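Workshop notebook, Cullomau game, economy and save files
November 10, 2018

Kettle on, radio off, and a whole quiet morning to finally sort out the coin bug, so I'm writing this up while I still remember what I did. If you're picking up the economy side after me, start at the June notes and then come back, or you'll wonder why the market stall has two price tables (long story, my fault, sorry!).

The complaint on the forum was that players on the third island were logging in to find 3,000 extra coins they hadn't earned. Lovely for them, not so lovely for the balance of the thing. My first guess was one of those coin generator pages that have been doing the rounds, and I spent far too long poking at a couple of them on the old test phone. The two I tried were nothing but survey forms and a fake progress bar – they never talk to our server at all. 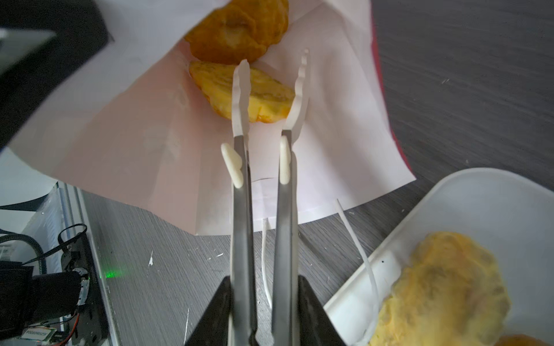

So, back to our own code, a bit sheepishly. I pulled the logs for the Okafor build and found 413 accounts with the odd balance. Every one of them had finished the harvest quest while offline and then reconnected on a different device. The quest reward gets written to the local save, the server pays it again on sync, and both sides are perfectly happy with themselves.

I reproduced it on the ninth try, after 8 goes where I was closing the game too early. You have to wait for the little wheat icon to stop spinning before you kill the connection. Please write that on something and stick it to the monitor, I'll have forgotten by next week.

The fix, for now: each reward gets its own ID when the quest closes, and the server ignores an ID it has seen before. I borrowed the idea from how Skadico handles gifts between neighbours, and it's only 38 lines including my rambling comments. Tests pass on the emulator and on the older tablet. I haven't tried it on the Zoteck store version, which still has its own sync library and its own moods. 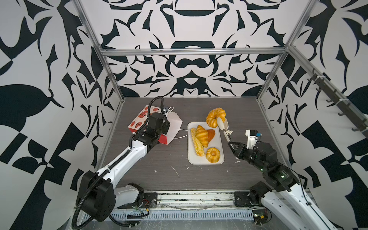
What to do about the coins already out there is a harder question. My feeling is we let people keep them. They didn't cheat, most of them probably bought a goat and a nicer fence, and I'd hate to see a kid log in and find the goat gone. Happy to be argued with on that one, pencil it in the margin.

Still to do:
Run the sync test on the Zoteck version, both colours of the login screen.
Reply to the forum thread, politely, and ask them to stop posting links to the generator pages.
Check whether gems go through the same reward call – I think they do, and I didn't look.
Merge the two price tables. Yes, I know.

Branch is pushed but not merged.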